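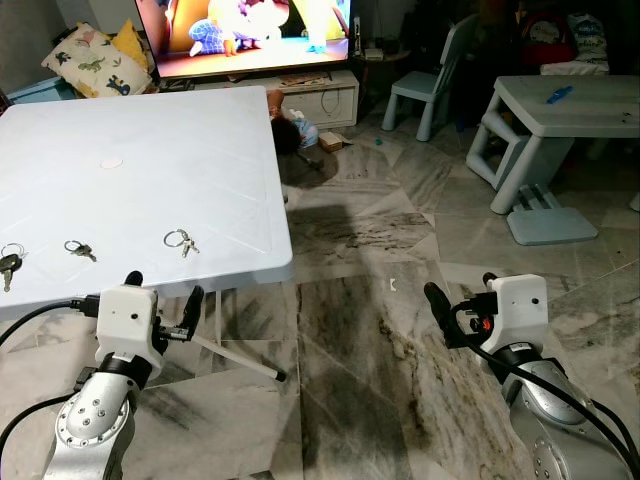 Posted in June by the Drisetti product desk

Dromier 2 plans motion for two-arm setups picking small metal parts such as keys and rings. It handles grasp choice, arm-to-arm collision checks and retries.

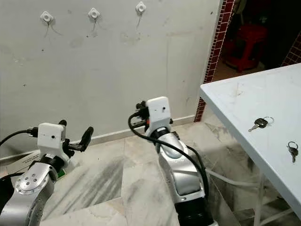
Planning takes 89 ms per grasp on the standard controller. A license covers one pair of arms and includes the Lirnwood log viewer.

Filed under: Software > Motion Planning

Comments (2)

tpk_44: Does it read Dromier 1 config files?

benchrat: Yes, mine loaded fine.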